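3.2 Scraping, sorting and racking after the meal

The second part of the study looked at what people do between the end of a meal and the start of washing up. Earlier work on kitchen waste has tended to weigh what goes into the bin and leave it at that. We were more interested in the order of the work: which items are dealt with first, where scraps are gathered, and at what point a cup or a pair of chopsticks is treated as finished with.

Meals were observed in 27 households in the Lalau and Shearer districts, giving 194 clearing-up sessions in all. Each household was visited over two periods, the second of them in December, when more guests were expected and more wrapped sweets were eaten. Sessions in which the dishes were left until the next day were kept in the count but are treated separately in Section 3.4.

We use three terms in this section. Scraping means moving food off a plate or bowl on to another surface. Sorting means putting food scraps and dry waste, such as tissues and wrappers, in different places. Racking means placing an item in a dish rack, whether or not it has been washed. The last of these needs a word of explanation. In many of the homes the rack served as a holding place during clearing as well as a drying place afterwards, and people did not seem to find this odd. Cups in particular were put there early, often on their sides, so that the table could be freed for the larger pieces.

Rice caused more trouble than any other food. Large pieces can be lifted or tipped away in one movement, but single grains stay behind on a flat plate and scatter when the plate is tilted. Most people made one main pass and then stopped. A smaller group went back for the last grains with a fingertip or a damp cloth — usually those who washed up in a bowl and did not want rice in the water. Spilt grains on the table itself were nearly always left until the end and wiped up together.

Figure 4 shows a table part-way through sorting, with tissue and gold foil in the clear container, rice and scraps on the black tray, and the cups and chopsticks in the rack.
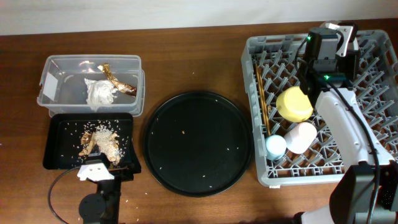
Foil was the item most often put in the wrong place. Where a household kept a separate container for dry waste, tissues were put into it with few mistakes, but small pieces of wrapper were easily gathered up with the food and tipped out along with it. Asked afterwards, several people said they had not noticed the foil at all. Others had noticed it and thought it too dirty to be worth picking out. We did not count these two cases separately, and the coding sheet has since been changed to allow for it.

The kind of container also made a difference. Open, shallow trays were filled quickly because scraps could be pushed on to them from any side, though grains were also lost over the edge more easily. Deeper boxes kept their contents in but were used less for wet food, as people disliked having to clean the corners. In 24 sessions the household changed from one to the other before the table was clear.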